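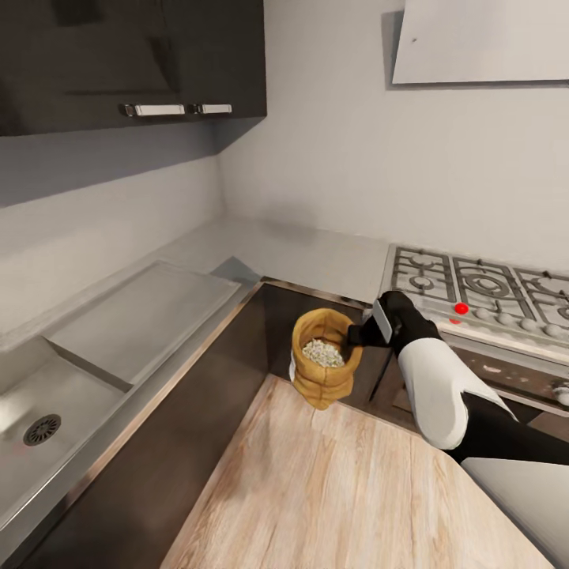
Glossy dark cabinets -- does anyone still like theirs after a few years?

niven_flats
Getting quotes for a small L-shaped kitchen. The Dadaletti salesman swears their dark gloss doors "resist fingerprints." Adds $500 over the matte. Anyone bought this?

Dougal Crichton
Resist how? I'd ask him to put his thumb on the sample and hand it back to you. Every gloss door I've hung shows prints by lunch.

mop_and_bucket
Had black gloss for 2 years. Wipe with a damp microfiber cloth, done. People make way too much of this.

Dougal Crichton
Do you have kids?

mop_and_bucket
No. Fine, point taken.

Ankica Pavlović
I'd worry less about prints and more about scratches. Ours came from Trarketen and the door by the trash has fine swirls you can see whenever the sun is low. The warranty calls that "normal wear." Read yours before you pay.

niven_flats
Warranty is 60 months but it only says "finish defects." No idea what that covers.

Ankica Pavlović
Peeling, probably. Get it in writing.

lowcountertops
Disagree with all the gloom. A small kitchen needs the shine, it bounces light.

Dougal Crichton
Dark gloss bounces your reflection. Pale walls do more for light and paint is cheap.

niven_flats
Total is over $3000 already, so I'm leaning matte. Going to the Lidumthorpe showroom Saturday to try the thumb thing.

mop_and_bucket
Bring a greasy thumb.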